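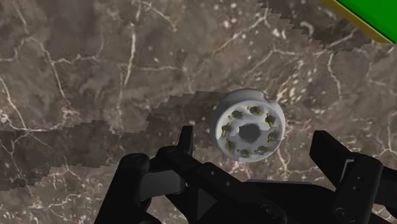
4 min read

Kulska 40 Vaccine Refrigerator, countertop model

Sold by Rurkunine Clinic Supply
Price: $2,000, delivery included in the lower 48
In stock, ships with two keys and one spare door gasket

I've been selling cold storage to small clinics for a long while now, and the Kulska 40 is the one I'd put in my own back room (I did, in fact, it's humming away behind me as I type). If you run a family practice, a school health office or a pharmacy that gives flu shots in the fall, you probably don't need one of those giant upright cabinets the hospitals buy. You need something that sits on a counter, holds its temperature and tells you loudly when it can't!

So what do you get? The 40 is for 40 liters of usable space, on three wire shelves that slide out. The shelves are open so the cold air can move between the boxes, and there's a fan at the back that keeps it moving. The temperature is set at the factory to 41°F, right in the middle of the 36 to 46 range that refrigerated vaccines are usually kept in, and you have to hold two buttons down together to change it. I love this. Anybody who has ever had a kitchen fridge with a dial on the inside wall knows how easy it is to knock it with a milk jug.

There's no freezer compartment, and please don't ask me to find you one that has it. Those little combo units with the icy box at the top are how good vaccine gets frozen by accident.

The door

Solid or glass, same price. I used to push the glass ones because you can see your stock without opening up, but the solid door stays cold longer in a power cut, and most of my customers with shaky power go solid. With the door shut and a full set of Pevow cold packs inside, Kulska rates it for 12 hours at normal room temperature. The glass door gets less, and the maker doesn't give a number for it, so I won't either. Either way, have a written plan for where your stock goes if the lights stay off!

Both doors lock, and both can be hung on the left or the right. Tell me which when you order, or swap it yourself with the little wrench in the bag. It's a fiddly job and you'll want somebody to hold the door.

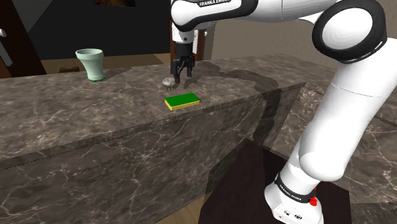 Franka Emika arm over the gray marble countertop

The logger

Every unit I ship has a Honkanen data logger already fitted, with its probe sitting in a small bottle of glycol on the middle shelf. The bottle slows the probe down so it follows the temperature of the vials and doesn't go wild each time you open the door to grab something. It takes a reading every five minutes, shows the high and the low on the screen, and beeps if you go out of range. It's a proper beep, too. Theresia Eder in our service department can hear hers from the parking lot.

You read it out with a plain USB cable, and the file opens in any spreadsheet program. No subscription, no app, no account to make. The calibration certificate comes in the plastic sleeve with the manual, so don't throw the sleeve away (people do, and then they call us in April when the inspector is coming).

Setting it up

Give it four inches of air at the back and two on each side. Plug it straight into the wall, not into a power strip, and put the "do not unplug" sticker on the outlet. Then leave it empty overnight before you load it. I know you'll be itching to fill it up, but let it settle, check the low and the high in the morning, and if they both look right you can start moving stock in. Keep boxes off the floor of the cabinet and out of the door. Leave the vials in their cartons.

The specs, for those who want them

Usable space: 40 liters
Shelves: three, adjustable
Factory setting: 41°F
Power: standard 120-volt outlet
Alarm: sound and light, battery backup for the logger
Door: solid or glass, locking, reversible
Part number: 413 for solid, 413-G for glass

Extras

Pevow cold packs, set of six
Extra Honkanen probe with glycol bottle
Wall bracket for the logger screen
Spare keys (send us the number stamped on the lock)

Service and returns

Two years on parts and labor, five on the compressor. If it arrives with a dent, take it in anyway, write "damaged" on the driver's sheet and call us the same day. We'll sort it out. For service, ask for Theresia, who knows this fridge inside out, and have the serial number from the label inside the door handy. Phones are open from 8 a.m. and we pick up ourselves.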